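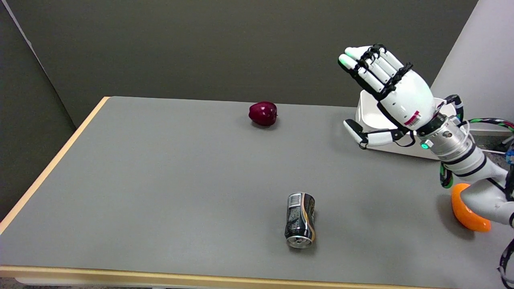 Ticket 1801
Product: Horkel label printer, desktop model
Site: Stekumberg office, packing room
Opened: September 17, 2019
Priority: normal
Status: closed

Problem as reported

The printer skips one label after every few labels. The skipped label comes out blank, and the next one is printed too low, so the bottom line of the address is missing. It started after we changed to the new rolls from Cortés. The old rolls were from Erkance and we never had this problem with them, but we have no more of them in stock.

The light on the front stays green. There is no error message on the computer. The print queue says that all labels were printed.

What I have tried before writing:
- turned the printer off and on
- took the roll out and put it in again
- cleaned the roller with the cloth that came in the box
- printed from a second computer, same result

Please tell me if I should send the printer in. We have orders to ship and at the moment we write part of the addresses by hand.

Reply from support

Thank you for the clear report. Please do not send the printer yet. When the queue says everything is fine and the light is green, the printer believes it found the gap between two labels, but it found it in the wrong place. Please check the label size in the driver and compare it with the size on the roll package. Then run the calibration: hold the feed button until the light blinks twice, and let go. The printer will feed several empty labels and stop.

Update from site

I compared the sizes. The width is the same. The height in the driver was still the one from the old rolls, and the new labels are a little shorter. I am sorry, I should have seen this. I corrected it and saved.

After this I did the calibration. The printer did not stop after several labels. It continued to feed until I opened the cover. I tried it again and had the same result. I lost 41 labels in this way, so I did not want to try a third time without asking.

Reply from support

Please do not repeat it for now. If the printer feeds without stopping, the sensor does not see any gap. Open the cover and look for the small sensor under the paper path. On this model it can be moved left and right by hand. For rolls with a gap it must stand in the middle, at the small arrow. Please also look in the driver under Media and tell us if it says Gap or Black Mark.

Update from site

The sensor was at the left side, not at the arrow. I think it was pushed there when the roll was changed, but I can not say when. The driver said Black Mark. The new labels have no black mark on the back. I looked at the last piece of an old roll and there is a black line between the labels, so the setting was correct for the old ones.

I moved the sensor to the arrow, changed the setting to Gap and did the calibration again. This time the printer fed 7 labels and stopped by itself.

Then I printed the complete list from this morning, 388 labels. None was skipped and the bottom line is there on all of them.

One question remains. If we buy the old type of roll again in October, must I change everything back?

Reply from support

Yes. For the old rolls, set Black Mark, enter the old label height, move the sensor back to the left side and calibrate once. You can save both settings in the driver under two different names, so you only need to choose the name and move the sensor.

Update from site

I saved them as "Labels gap" and "Labels mark" and put a note inside the printer cover with the sensor position for each. You can close the ticket. Thank you for the patience.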